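## 四、把架高地台调平、上油

好,走到这一步,说明你的龙骨已经摆好、面板也都铺上去了,恭喜!最累的搬运部分过去了,剩下的活儿比较细,但坐在地上慢慢弄其实挺舒服的。我自己第一次装 Jerden 地台的时候,就是在这一节栽了跟头,所以我会写得啰嗦一点,你多担待。

先说清楚这一节管什么:调平、锁紧、打磨、上油。墙边踢脚线和地毯的事在第六节,别跑过来找。

### 4.1 开工前准备

把下面这些东西放到手边,省得来回跑:

- 一把长水平尺(短的也能用,就是要多挪几次,很烦)
- 随箱附的六角扳手
- 800 目砂纸,外加一块能裹砂纸的软木块
- Brurik 硬蜡油一罐,开罐前先摇匀
- 不掉毛的棉布,旧T恤剪开就行,我一直这么干
- 薄手套
- 一只装了水的铁桶,放沾油的布用(很重要,后面细说)

> **注意:** 上油那天请把窗户打开。我有一年 January 图暖和,关着窗干了一下午,晚上头疼得饭都没吃。

### 4.2 调平

地台底下每个支脚都能单独升降,调节孔开在面板的小圆盖下面,用指甲一抠就开。

1. 先找最高的那个角。把水平尺沿着边放,看气泡往哪边跑,气泡去的那边就是高的。
2. 最高的角不要动,把它当基准。我知道你很想把它拧低一点,忍住!一旦基准动了,后面全得重来。
3. 从基准角出发,顺着一条边往前走,遇到一个支脚调一个,把低的往上抬。扳手顺时针是升,逆时针是降。
4. 一条边走完,回到基准角,再走另一条边。
5. 两条边都平了,再量对角线。对角线不平,多半是远端那个角还低着,抬它就好。
6. 最后调中间的支脚。拧到刚刚碰到地面、手上有一点点阻力就停,再多拧,面板中间会鼓起来。

第 6 步我要多说一句。Sumeya Asfaw 帮我试装的时候,嫌中间踩着有点空,就把中间的支脚每个都多拧了 2 圈,结果面板拱得像个乌龟壳,弹珠放上去四面八方地滚。我们俩笑了半天,然后花了一晚上一个一个往回拧。所以觉得空的话,先踩着走一走,响了再调,不响就别管。

**地面是石材或者磨石的,看这里。** 这类地面滑,支脚容易跑位,请给每个支脚套上橡胶垫(在标着 Skultance 的小袋子里)。套的时候把支脚升高一点再套,别硬塞,垫圈边缘会翻起来,调平的时候怎么都差那么一丝,你还找不出毛病在哪儿。 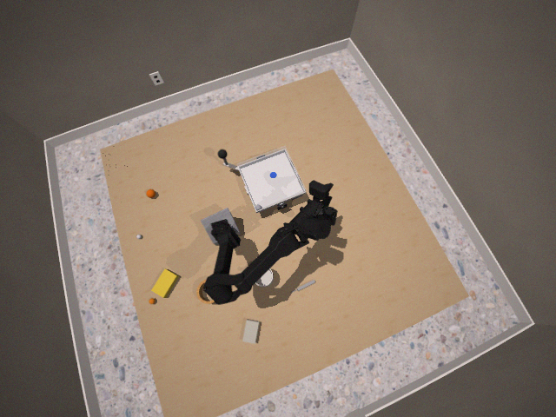 调平以后别急着锁,先放一夜。木头刚从纸箱里出来,要适应一下屋里的湿度,第二天早上再量一遍,常常会发现某个角又低了一点点。这很正常,不是你前一天没弄好。补调完了再进下一步。

### 4.3 锁紧

1. 回到基准角,把支脚上的锁环往下压,听到"咔"的一声。
2. 按对角的顺序锁,锁完一个就锁它斜对面那个。顺着边一路锁过去,应力会全挤到最后一个角上,把面板顶歪。
3. 全部锁完,再放一次水平尺。
4. 把小圆盖盖回去。圆盖有纹路方向,跟旁边的木纹对齐了再按,按下去就不太好抠出来了。

有人问我锁环压不下去怎么办。Dagim Wolde 写信来说他那套有一个怎么也不响,后来发现是锁环里卡了一小粒木屑。用牙签挑一挑,或者拿吹风机冷风吹一下,基本都能解决。还是不行的话,就换备件袋里的锁环,每套都多给了 3 个。

> **当心:** 千万不要用锤子敲锁环!塑料件一敲就裂,裂了整个支脚都得换。

### 4.4 打磨

面板出厂时已经磨过,你要做的只是轻轻过一遍,让油吃得进去。

1. 用干布把灰擦干净,缝里的也要抠出来。
2. 把 800 目砂纸裹在软木块上,顺着木纹推。横着磨会留下一道道印子,干的时候看不出来,一上油就全冒出来了,气死人。
3. 手上不要使劲,木块自己的重量就够了。
4. 边角用手指垫着砂纸磨,走一下就行,别把棱磨圆。
5. 吸尘,再用微潮的布擦一遍,等干透。

怎么算干透?把手背贴上去,不觉得凉就可以了。这个法子是 Ciarán Ó Ceallaigh 教我的,比看表靠谱,天气潮的时候真能等上大半天。

### 4.5 上油

终于到我最喜欢的部分了!木纹一下子就活过来了,颜色会深一个调子,闻着也香(窗户还开着吧?)。

1. 戴手套,把油倒一点在布上,不要直接往面板上倒。
2. 从离门最远的角开始,往门口退着擦。别笑,我真的把自己困在墙角过,最后穿着袜子踮脚跳出来,留下一串脚印,到现在侧着光还能看见。
3. 顺着木纹薄薄地擦,一次擦一块板的宽度,擦完一条再擦下一条。
4. 等一刻钟,拿干净的布把没吃进去的油全部擦掉。表面摸着应该是润的,不能粘手。
5. 晾一夜,第二天用同样的方法再来一遍,一共上 2 遍。
6. 第二遍干了以后,想要更亮一点的,可以拿白色抛光垫轻轻蹭一蹭。我自己不蹭,喜欢哑的。

> **警告:** 沾了油的布会自己发热,揉成一团扔垃圾桶里有着火的危险。用完马上泡进铁桶的水里,或者一块一块摊开,在室外晾到发硬再丢。这一条请一定照做。

油没干透之前,地台上别放东西,尤其是带橡胶脚的家具,会留下黑圈。一定要走的话,穿干净的棉袜。家里有猫的,把门关好,猫毛粘在油里是很难弄下来的(我家那位的毛,现在还封在左下角的板子里)。

### 4.6 常见的小毛病

**踩上去吱吱叫。** 找到响的地方,打开最近的圆盖,把锁环松开,支脚往上调四分之一圈,再锁。还响,就在两块板的接缝里撒一点滑石粉,拿干刷子扫进去。

**上完油有一块特别暗。** 大概是那里磨得不够,油吃得不匀。等全干了,单独把那块板磨一遍,重新上油。要磨就磨整块板,只磨中间那一小片,边界会很明显。

**表面发粘。** 油上厚了。拿布蘸一点点新油,在发粘的地方来回揉,把旧油化开,马上擦干。听起来有点怪,但很管用。

**板缝变宽了。** 冬天开暖气,木头会收,缝宽一点没关系,开春自己会合回去。别往里填腻子,天一潮它没地方涨,整片都会顶起来。要是过了夏天还没合上,写信给 Olivares 售后那边的 Natnael Weldu,附上箱子侧面的批号,他会告诉你要不要换板。

都弄好了就可以翻到第五节装台阶了。台阶的螺丝在另一个纸盒里,别跟支脚的螺丝混在一起,长短差得很少,拿错了会把面板扎穿。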